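Two Hours Inside the Friesen Pottery Works (and Yes, I Bought Plates)

Last updated: September
181 shares | 4 comments

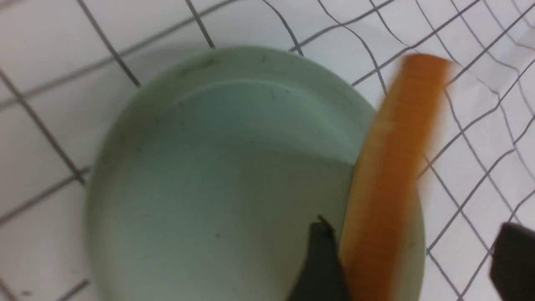

Pale green plate, one carrot stick.

I have wanted to see the inside of the Friesen works ever since my aunt gave me a set of their soup bowls when I moved into my first apartment. That was many dishwashers ago and I still have all but one of them. So when they put up a notice that they were opening the building for a weekend in September, I signed up for the first morning slot before I'd even checked whether I could get there.

Getting there was the hard part! The works sits at the far end of the river road, past the grain elevator, and my phone kept trying to send me across a bridge that has been closed since spring. If you go, ignore the phone and follow the painted signs from the gas station. Parking is in a gravel field behind the kiln building and it was already half full at 9:30, mostly with people who had brought empty boxes with them, which should have told me something about the seconds shop.

We were split into groups at the door and ours was led by Amrit Thibodeau, who has worked in the glaze room for most of his adult life and talks about it the way my brother-in-law talks about trucks. He started us in the clay store. It's a big cold shed with the blocks stacked up under plastic, and it smells like a basement after rain (I mean that as a compliment). The clay comes in by truck, gets mixed with water and what he called "grog," and then sits. I hadn't known it had to sit. He let us poke at a fresh block and an older one, and the older one really did feel different, sort of smoother and less crumbly at the edges.

From there you walk through to the forming floor, and this is where I could have stayed all day. The plates are made on a spinning head with a shaped tool that comes down on top. The machine is called a jigger, and theirs is older than anyone who runs it. A slab goes on, the arm comes down, there's a kind of wet slapping sound, and you have a plate. The woman running it was chatting with a kid in our group the whole time and never once looked rushed. Mugs are cast in molds on the other side of the room and the handles go on by hand. One of the handle people let us try it. Mine slid off and hit the table, and hers, obviously, did not.

The kilns were the part I was most curious about and also the part where we had to stand behind a yellow line. The big one had been fired the night before and was cooling. Amrit said the stoneware goes up to 1235 degrees Celsius and that the first few hours are the slow ones, when all the trouble happens if it's going to happen. Somebody asked how many pieces were in there and he checked the board: 1614, not counting the test tiles. There was a shelf of failures next to the door that I loved. Two bowls welded together forever, a teapot with its lid glazed shut, a platter with a crack like a lightning bolt.

Then the glaze room. Every color they've ever made has a little tile on the wall with a name penciled underneath, and some of the names are terrific. Amrit's favorites are the quiet greens, and he spent a good ten minutes on why a green that looks soft and flat is harder to get right than a shiny one. It's something to do with how slowly the kiln cools. I nodded along and understood perhaps half. A man behind me was taking notes, so somebody got it all.

Lunch was a tent in the yard with soup, rolls and a pretty good apple cake. The line was long and there was not enough shade. Bring a hat, and bring cash, because the card reader gave up before noon and a lot of us were digging in our coat pockets.

And then the seconds shop, oh boy. It's one low room at the back, everything sorted by size and not by color, so you have to dig. I came out with four dinner plates, a butter dish with a slightly wonky lid, and a pitcher I have no room for. My one complaint is the wrapping, which was a single sheet of newspaper per plate. I drove home at a crawl with my sweater stuffed between them and everything survived, although I did pull over twice to check on the pitcher.

The tour is free, but they do want you to sign up ahead of time, and the morning slots are the ones to get. By the time I left, the afternoon groups were lined up past the clay store. I've asked to be put on the list for the glazing class they're planning over the winter, and I'm told it fills up fast.

Related posts
Open house at the Nusent paper mill
A rainy afternoon at the Plirent button factory
What I packed for the Drolix craft fair
Soup bowls I have loved, and one I broke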